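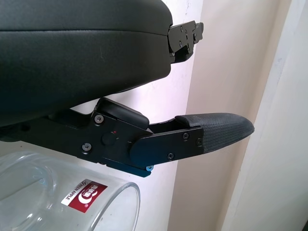

Student Builds > Arms and Grippers

Glass jar task, fingertips slipping on pickup

dentili_bench
Posted 29/11/2018

Our club is entering the tabletop event at the Brarnura student meet in February and we have the arm working well enough that I'm starting to worry about the details. The task we picked is jars. A clear glass jar gets put down anywhere inside a marked area, any angle, standing or lying over, and the arm has to pick it up, stand it on a tray and let go without knocking it. You get three minutes per jar.

What we have:

Arm is a secondhand Stanent, the short one, school property
Two-finger gripper, metal plates, rubber pads with a crosshatch pattern on the tips
Small camera at the wrist looking out along the fingers
Laptop running the policy, plus a leader arm for recording

We record demonstrations by hand with the leader arm and train on those. So far 632 recorded, of which I would call 500 usable. The rest have somebody bumping the table, or the jar rolled away, or the recording stopped early.

On plastic tubs it's good. On glass jars it closes, lifts a little, and the jar rotates in the fingers and slides out. We have a folded towel underneath so no broken ones yet. Last test was 100 tries on glass and it dropped or missed 38 of them.

Half the club wants to change the pads. The other half (me) thinks it's approaching from the wrong side and no pad will fix that. Looking for opinions before we spend the parts money.

Dewanti

kettlecoil
Are the pads clean? I know it sounds basic. Rubber picks up a film from handling and from whatever was on the last thing you grabbed. Wipe the pads and the jar with alcohol, let both dry, run 20 tries and see if your number moves. Costs nothing.

dentili_bench
We wiped the pads at the start of the term. Not since then. I'll do it.

Afiq_G
Same club as Dewanti, other half of the argument.

The pads are fine on anything with a flat side. A jar is round and the pad tip is narrow and comes to a blunt point, so you get a small patch of contact on each side and the whole weight hangs off that. If the patches aren't lined up with the middle of the jar it will swing. A wider, softer pad would forgive a lot of that. I have a printed mold drawn up and could cast a pair in silicone over a weekend.

I'd also like it written down that I said this in October.

milo_tanner
Wider pads will forgive it until the rules person measures your fingers. Check the Brarnura sheet. When we went there was a limit on how far a fingertip could stick out past the factory one. I don't have the current copy.

dentili_bench
The sheet says custom fingertips are allowed if they come off with a screwdriver and nothing sharp is exposed. There is a size box the closed gripper has to fit in. We're close to the limit already because of the bracket at the end of the upper finger.

Afiq_G
The bracket can come off. We don't use it for jars.

dentili_bench
We use it for the tray task.

Afiq_G
We haven't decided to enter the tray task.

rosalind_p
You two can do this in person, I assume.

For the actual problem, I'd look at the recordings before touching hardware. Sort your failures by how the jar was lying when the arm started. I'm on my third year helping with a high school team and every time we thought it was the pads, the failures were bunched up in one starting position that we had hardly recorded. Standing jars are easy, so people record standing jars.

dentili_bench
OK, did that this afternoon, took longer than I thought. Out of the usable recordings, 149 start with the jar tipped or lying over. Everything else is standing. And the 38 failures are nearly all tipped jars. So that's lopsided.

rosalind_p
There you go. I'd get the tipped ones up to at least the same number as the standing ones, with the opening pointing different ways. Opening toward the arm is a different grasp from opening away from it.

kettlecoil
I'd be careful here. She said the jar rotates in the fingers and slides out. That's a grip failure, whatever position it started in. More recordings teach the arm where to go, they don't add friction.

rosalind_p
They teach it to grab nearer the middle, and then it doesn't rotate. The torque on the pads depends on how far off center you are. If the people driving the leader arm can pick up a tipped jar with these same pads, then the pads can do it.

dentili_bench
When I drive it by hand I get nearly all of them. Afiq gets fewer but he goes faster.

Afiq_G
I go at contest speed. There is a clock.

milo_tanner
Three minutes is a long time for one jar. Slow down when recording. The policy copies your speed, including the jerky part at the end where you're impatient. Our worst set was recorded by the best driver on the team, who did everything in one swoop, and the arm learned to swoop without knowing where the jar was.

sprocket_lane
Can I ask about the jars themselves? Are they all the same? Clear glass is nasty for a wrist camera. You see the wall through it, you see highlights that move when the arm moves, and the edge of the rim comes and goes. Is there anything printed on it the camera can use?

dentili_bench
There's one main practice jar, it has a red and white label on the side with GREEN APPLE printed up the edge. The contest jars are supplied by the organizers and the sheet only says "clear glass, household size, may carry a label."

sprocket_lane
Then I'd bet money your arm has learned to find the label. Turn the jar so the label is on the far side and test just that. If it falls apart, you know. Then soak the labels off a few jars and mix them in, and get some with other labels. It's the same thing as with backgrounds. Our arm at Vemum (student lab, we do sorting) worked perfectly until we moved it to a different wall.

Afiq_G
Good point on the wall. We always face the same one, white with the beige frame on the right. The contest tables are in a gym.

dentili_bench
I didn't think of the wall at all. Is it worth recording in another room? Moving the arm means doing the calibration again and it's a pain.

sprocket_lane
You don't need to move the arm much. Hang a sheet, then a different sheet. Change the lights. Prop a cardboard box up behind the work area for some of them. With a camera at the wrist your view changes all through the reach anyway, so you get some variety free, but the last part of the approach will always be the same if you never change anything.

kettlecoil
My advice stands. Clean the pads first. It's ten minutes.

dentili_bench
Cleaned pads and jar, ran 20 on tipped jars only. Before cleaning, same positions, it got 9. After, 12. So it helped a bit but it's a small test.

kettlecoil
12 against 9 out of 20 could be luck. I'd still clean them every session and put it on a checklist so it stops being a question.

Afiq_G
I cast one pair of the wide pads. They grip well. They also sag at the tip when the gripper is open, and with the gripper closed we're over the size box by a couple of millimeters. I'm going to try a stiffer mix. Not giving up on this.

milo_tanner
If you change pads, you know your existing recordings are off, right? The fingers look different in the camera and they close at a different width. You'd be mixing two grippers in one set.

Afiq_G
I thought the policy would cope.

milo_tanner
It might. We mixed and it was worse than either set alone. Other people say it was fine for them. I would not find out in January.

rosalind_p
Agree with Milo. Pick the hardware, freeze it, then record. If you're going to do the pads, do them now and accept that you're starting over.

dentili_bench
Nobody in the club wants to start over, including Afiq. We had a meeting and this is the plan:

Stock pads stay on. Cleaned at the start of each session.
Record tipped jars until they match the standing ones. Slow driving, one person driving and one person placing the jar, swap every half hour.
Label turned away or removed for half of them.
Sheets and boxes behind the table, lamp moved around.
Afiq keeps working on the pads as a side project. If the retrained policy is still dropping jars by winter break we look at it again.

Setiawan, the team down the hall, is lending us a box of jars if we give them back washed.

Afiq_G
For the record I voted for the plan. I also think we'll be back on the pads after break.

sprocket_lane
Sounds fine. Keep a fixed set of test positions that you never record from, mark them with tape, and take the tape away before you run. Otherwise you won't be able to compare one week with the next.

kettlecoil
Tape under the towel edge works too.

dentili_bench
Label test is done. Label facing the camera, it got 8 of 10. Label on the far side, 3 of 10. Standing jars both times, which we thought we had solved.

sprocket_lane
Yep. Did it miss the jar or drop it?

dentili_bench
Missed. It closes short, in front of the jar, and then lifts nothing. Two of them it pushed the jar over first.

rosalind_p
That's a more useful result than the 38. Put the turned labels at the top of the list, ahead of the tipped jars.

Afiq_G
Fine, that one isn't pads.

dentili_bench
Starting on it tomorrow after class. I'll post numbers when the first retrain finishes, the laptop takes all night.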